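I-hsuan Yu
Friday, desk day. I'm clearing out the phone stuff that's been living all over my work table and you're all coming with me (sorry in advance, this is going to be a thread)

1/
So I have too many phone cases. I went through my old orders last night and one of them alone was 563 in points from the Prultetano store, and I don't even remember what I spent the points on?? Could've been a case. Probably was a case.

2/
Step one for me is always the white board on top of the table. I do all my sorting on it, every small thing shows up so much better than it does on wood, and I wiped it twice this morning. You'll notice it still has specks. They're tiny, I'm leaving them, moving on!
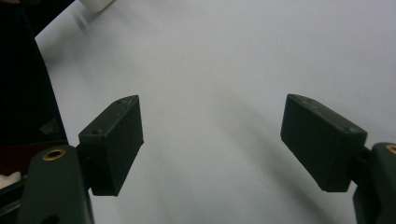

3/
Rule for today: a case only stays if I'd put it on my phone tomorrow. Cute but slippery goes. Cute but the buttons are stiff goes too, I've been loyal to stiff buttons for way too long.

4/
First one up is the decorated one with the ring. I love this case. Slim, rounded corners, and the ring makes it so much easier to hold one-handed on the bus. My Stallard one had no ring and I dropped it constantly, RIP.

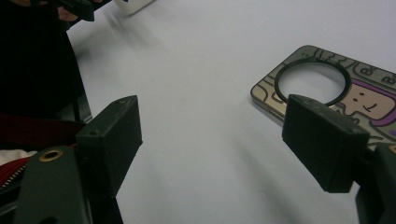

Black ring, rounded corners, staying forever

5/
A few of you asked last time how I clean them. Dish soap, warm water, old toothbrush around the camera hole, then it sits out on a towel while I eat lunch. The Isteck spray is fine too but it smells like a swimming pool and a small bottle was 18 dollars, so... soap.

6/
Also please wipe the surface before you put a clean case back down on it. I used to skip this and then wonder why everything felt gritty. Dry cloth, corner to corner, takes no time at all.

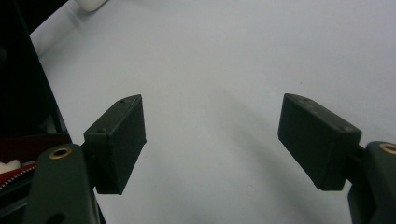
Nice and white, give or take a speck or two

7/
On bins! I like the plain white plastic kind, open on top, with a little cutout at the end so you can drag it toward you. Mine goes on the left side of the board. No lid, because if there's a lid I just stack things on the lid (I know myself).

8/
And look at both sides of a case before you decide. Stand it up, check the print, check the corners. Scratches hide when it's lying flat and I've kept some truly beat up ones that way. 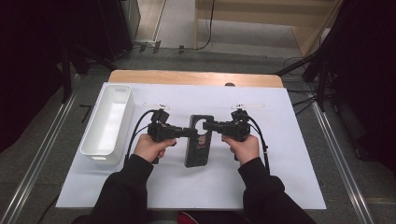
Anyway the Ng one with the card pocket is going to my cousin, she's been hinting since January and I'm pretending it was my idea.

9/
Next up is charging cables and I'm scared. If you've got a good way to store the long ones, reply and tell me, I'm reading all of them tonight!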